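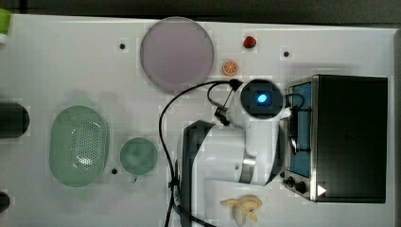 ## 4. Sieve, strainer, colander: what people call the thing with holes

The naming interviews gave us far more than we had hoped for. We went in expecting a tidy split between a word for draining and a word for sifting, much as the older household glossaries have it, and found instead a lively patchwork that changes from one valley to the next and sometimes from one kitchen shelf to the next. This section sets out the main patterns for vessels with holes. Cups, plates and lidded pots are dealt with in Section 5.

### 4.1 Speakers and method

We visited 34 households in Lirnetti, Sotelo and Ollico. In each one, the person who did most of the cooking was asked to talk us through a meal they made often, using whatever they would normally use. We did not offer any words of our own until the meal had been described in full. Only then did the interviewer go back over the recording and ask, for each utensil, whether there was another name for it, who would use that name, and what it would be called if it were bigger, smaller, or made of something else.

Segundo Villca carried out the Ollico interviews and transcribed them himself, which is why those transcripts keep so much of the talk between family members. We are very glad they do. Some of the best evidence in the whole study comes from a daughter correcting her mother, or from two brothers arguing at length over whether a tea strainer is a kind of sieve or a sieve is a kind of tea strainer. (They did not settle it.)
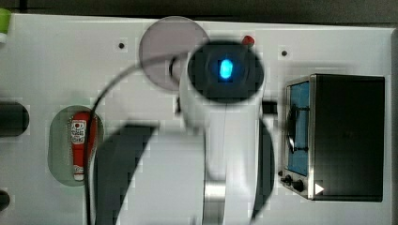

Alongside the interviews we used the Steltumeck Household Word List, a set of 1000 entries gathered by schoolteachers a generation ago. The list is uneven, and its coverage of the lower valley is thin, but its compilers had a wonderful habit of writing down what an object was for. Under "strainer" alone there are notes on rice, curd, boiled nettles and the washing of wool.

### 4.2 Shape, size and material

Material turned out to matter less than we had supposed. Speakers in all three places were happy to keep the same word for a metal vessel and a plastic one, and several seemed puzzled that we should ask. Mesh was different. Anything with a woven wire bottom was a "sieve" in Lirnetti whatever its size, while in Sotelo the same word was kept for flour and sugar, and a large mesh bowl used for pasta was firmly a "strainer".

Shape had a stronger pull than size. A round, deep vessel with feet was called a "colander" almost everywhere, and the word came quickly, without the pauses and half-starts that mark a less settled name. Once the vessel became long and shallow, the answers scattered. Ollico speakers went for "basket" or "tray", and younger Lirnetti speakers often built a phrase on the spot — "draining dish", "holey tray", "the long one for salad". We find these compounds delightful, and they are also useful, as they show which features a speaker reaches for first. In nearly every case the holes were named before the shape.

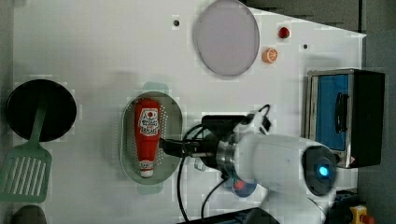 Contents are the other great influence on naming, and one that word lists tend to miss. A vessel is called by its job while it is doing that job, and the name may slip as soon as it is used for something else. Take an oval tray with small holes and a red ketchup bottle lying on its side in it: nothing is being drained, and the holes have no part to play. Speakers who told us about storing jars and bottles in an old strainer nearly always shifted to "tray" or "basket" partway through the story, often within a single sentence. One Sotelo cook said "the colander" while she rinsed beans and "that basket" while she filled it with onions, and was amused when we played the recording back to her.

We call this shift *job naming*. It appeared in every Ollico transcript but in only four of those from Lirnetti, where the habit of keeping one fixed name per object seems to be much stronger. Age does not explain the gap, and neither does schooling. Our best guess at present is that it follows kitchen size: Ollico kitchens are small, and one vessel is asked to do many things in the course of a day.

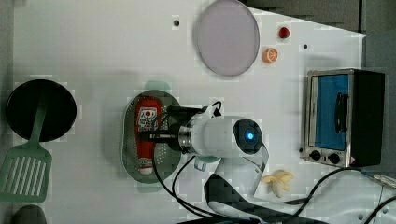 **Figure 4.** Oval strainer tray holding a bottle, a use that favours "tray" over "strainer".

### 4.3 Borrowed names

A smaller group of words came in through trade. Older Sotelo speakers recall a pedlar's term, "pottle-sieve", for a deep strainer sold with a matching lid, and the word survives there for any strainer that has a cover, even a saucer laid across the top. It is missing from the Steltumeck list altogether. Two Lirnetti speakers knew it but placed it "over the hill", and one of them used it only when imitating her aunt. The spread of this word is taken up again in Section 6, together with the names for lids.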